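Workshop notebook, Drendov kitchen bench
Thursday, July

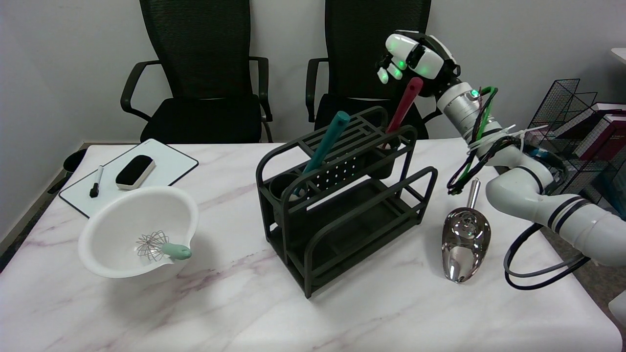

Sorting out the baking tools before the next round of dough trials. Štefánia has asked twice now for a fixed place for everything, and she is right, I lost most of a morning last week looking for the small sieve. The plan is one caddy for whatever has a long handle, and a drawer for the rest. The charcoal caddy with the holes in the front is the one I want to keep. It has an open cup at each end and a shelf underneath, so there is room to split things up. Teal spatula on the left, red handle in the right cup. The whisk is still in the white bowl with the spout and the steel scoop is on the table in front, neither has a place yet.

Notes on each:

Caddy. Cups are fine for single tools. Two handles in one cup lean against each other and the lighter one comes up with the heavier one when you pull. One tool per cup until we have something better. The low shelf is good for flat things, scrapers and the bench knife. Wash it on its side or the cups hold water.

Whisk. Too long in the head for the drawer, the loops catch on the runner. Try a hook on the rail by the sink. If the hook is no good it goes back to living in the bowl, which is what it does anyway.

Scoop. Stays with the flour bin, handle up. Weighed level scoops of the Rallham plain flour this morning, 60 g each time I bothered to level it properly with the back of a knife. Heaped is useless, a different number every time. Wrote 60 on a strip of tape for the bin lid.

Bowl. Pours cleanly from the spout with thin batter. With the thicker one it runs back under the lip and down the outside. Čestmír says tip it faster. Tried it, a bit better, still needs a cloth under it.

Whiteboard. Keep it on the bench for the day's weights, with the marker and eraser on top so they don't wander off to the office. Copy the numbers in here before wiping. On Tuesday's batch I wiped first and had to ask Štefánia what the water was.

Stock check on flour while I was at it. Full bag is 3000 g, and with the part bag decanted the bin comes to 3895 g net. Enough for this week. Next order from Dvořáček should be two bags, and ask them about the rye at the same time. The last delivery had a split corner, taped up now, use that one first.

Dough trial 18 is still resting, started at 9:40. Same recipe as 17 except for a longer rest before shaping. 17 tore at the edges when rolled out and I think the rest was too short, but the room was also a good deal colder that day, so I can't say yet. Leave 18 alone until after lunch. If it tears as well, change the water next and nothing else.

To do
Hook for whisk, check the screw box first
Labels for both cups
Second cloth for the bowl
Ask Čestmír where the small sieve ended up
Move the Botatix timer off the windowsill, can't hear it from the oven
Order to Dvořáček

12:50. Hook found, no screws to fit it. Whisk back in the bowl for now.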